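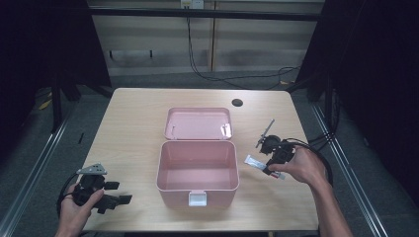

Rallcombe Storage and Packing Group
Minutes of the meeting held 28 October 2021, Relten Room

Chair: Sunita Greenberg
Present: as per sign-in sheet
Apologies: none received

1. Minutes of the previous meeting

Approved with one correction. Under "Shelving" the word "depth" should read "height". The corrected copy replaces the one in the shared folder.

2. Matters arising

Two actions were carried over.

The shelf labels have been reprinted with the larger type. The old labels left glue on the shelf edges in the back store. Removal with warm water and a cloth was agreed. Solvent is not to be used on painted shelves. Action closed apart from the cleaning.

The stock sheet still lists toiletries and first aid items under one heading. The split is half done. Tubes and packets have been moved to the new tab; bottles have not. Action stays open.

3. Small-item boxes

The group discussed the pink plastic box with the hinged lid, proposed as the standard container for small items. The box has rounded corners and a white latch on the front, close to the bottom edge. With the lid swung right back it lies flat on the table behind the body, inside face up, and so takes up more table depth than the earlier box with a separate lid.

Points recorded:

Opening. The box is to be opened fully before packing starts. A lid left part way up tends to fall back onto the hand. This was the main complaint about the clear boxes last year and the group did not want it repeated.

Orientation. Latch side toward the packer, hinge side away. The written procedure currently says "open side forward", which several members had read in different ways. The wording will be changed to "latch toward you".

Latch. There was a question about whether the latch holds when the box is full and carried by the lid. The supplier, Zekum, states that the box should be carried by the body. The group asked for this to go in the procedure in plain terms. Testing the latch under load was suggested and left for a later meeting.

Color. Pink was chosen for toiletries only. First aid supplies stay in their existing containers. A member asked whether a second color could be used for items waiting to be checked. It was felt that too many colors would be harder to keep track of than a written tag. No change.

Cost. The Zekum quote covers 400 boxes at the small size. The group did not want to place the full order until the packing procedure is settled. The quote is valid until the end of December.

4. Order of packing

The draft sheet was read through and amended line by line. Agreed text:

Start with an empty box, lid open, latch toward you.
Wipe the inside and check the corners for grit.
Check each tube or packet for a closed cap or sealed end.
Lay tubes flat along the long side of the box.
Put packets in the remaining space, printed side up.
Do not press items down to make the lid close.
Close the lid and fasten the latch.
Write the contents on the tag and enter the box on the stock sheet.

There was some discussion of the fourth line. One view was that tubes should stand on their caps, as they do on the bathroom shelf. The box is too shallow for the longer tubes to stand with the lid closed, and the short ones fall over as soon as the box is moved. Flat was agreed for all tubes, long or short.

The sixth line was added at the meeting. Overfilled boxes were found in the back store with the latch undone and the lid resting on the contents.

5. Table surface

The light wood-grain table in the Relten Room was accepted as the packing table. The surface is smooth and plain enough that a small item put down on it is easy to find again. Members had raised three concerns in writing, taken in turn.

Sliding. A box can shift on a smooth top when the latch is pushed. Rubber feet were considered and rejected, as the boxes also have to slide on and off the shelves. A thin mat is a possibility. The mat should be a single color and no larger than the open box with its lid down.

Cleaning. Damp cloth, then dry cloth, along the grain. No spray directly on the wood. The cloths are to be kept in the drawer unit and not on the table.

Scratches. Metal tins are not to be dragged across the surface. Tins will be unpacked on the side counter instead.

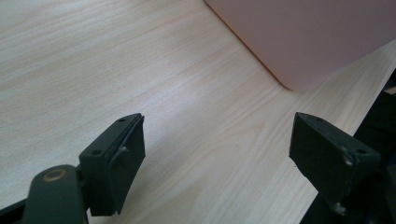 6. Room layout

The table stays where it is, on the gray carpet near the paneled wall. A proposal to push it up against the wall was not supported. A gap behind the table allows the far side to be wiped and anything dropped there to be picked up.

The working height was queried. Dvorak, who supplied the current table, also offer a model at 900 mm for standing work. The group saw no need to change at present. Anyone who finds the current height awkward should tell the chair so that it can be recorded.

Cables. The wall outlet behind the table is in use and cables run from it down the wall and over the carpet. They are to be kept clear of the walking route. The round grommet hole near the back right corner of the tabletop should be used for any lead that has to come up to the table. Small items must be kept away from the hole while it is uncovered. An action was raised to measure it for a cap.

Hooks. The two small hooks on the wall may be used for the tag roll and the dry cloth. Nothing heavier.

7. Stock check of tubes

The last check found tubes with worn print that could not be matched to the stock sheet. The group agreed that a tube is to be identified by its printed name only. Cap color or a colored band on the tube is not enough, as unlike products share the same colors.

Unreadable tubes go in the return tray and are not packed. Part-used tubes go in the bin. The product name is to be written on the tag in full, without short forms. The stock sheet will gain a column for the date of checking, placed to the left of the quantity.

It was proposed that each tube be held beside the open box and read before being put in, so that the box and tag are both in view at the same time. This would add a step between the third and fourth lines of the procedure. 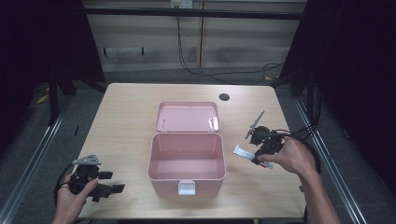 Sunita Greenberg said that the extra step was acceptable for tubes but should not be extended to packets, which are already sorted before they reach the table. She asked that the step be written as part of the third line, to keep the sheet to a single side. A member replied that the third line would then be too long to read at arm's length. It was agreed to try the longer line first and to look at the type size when the sheet is laid out.

8. Actions

Finish splitting the stock sheet; bottles outstanding.
Clean glue from shelf edges in the back store.
Amend the procedure: "latch toward you", carrying by the body, tube reading.
Ask Zekum whether replacement latches can be bought separately.
Measure the grommet hole for a cap.
Get a price for a plain mat.

9. Any other business

The return tray has no label. One will be printed with the next batch.

The key to the back store is to be put back on its ring after use and signed for on the sheet by the door.

10. Next meeting

December, Relten Room, date to be confirmed by the chair. The box order will be the first item.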